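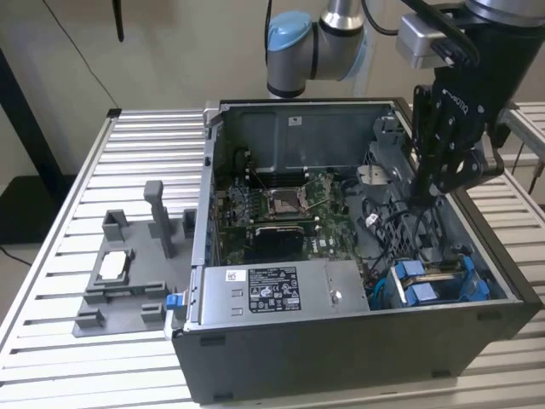
Is it still worth keeping an old desktop tower going at home? For me it is, as long as all you want is somewhere to put your photos and a bit of music.

Posted in June by Xia

I've been on a mission to get everything off the cloud (well, nearly everything) after my storage bill crept up again. There were 407 folders in there! Half of them were called "New folder" and one had 191 pictures of the same foggy harbour in Flikholm, which I can't bring myself to delete.

So Friday evening was sorting night. Big pot of tea, feet up, and I got as far as the Nandby camping trip before I gave up and just looked at the photos. I'd forgotten how much it rained. We ate crisps in the car for two days and I loved every minute.

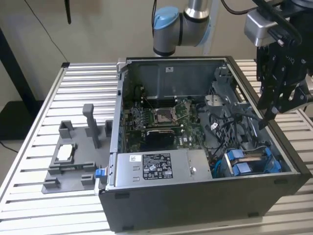
Desktop tower on its side, panel off, nothing in the CPU socket.

My system now is dead simple: one folder per year, then one per trip, and that's your lot. No tags, no star ratings. I tried a sorting program called Skonora for a bit, but it kept putting my aunt's dog in with the landscapes, so I went back to doing it by hand. I've got 12 years done and the scanned prints still to go, and those are in a shoebox under the bed.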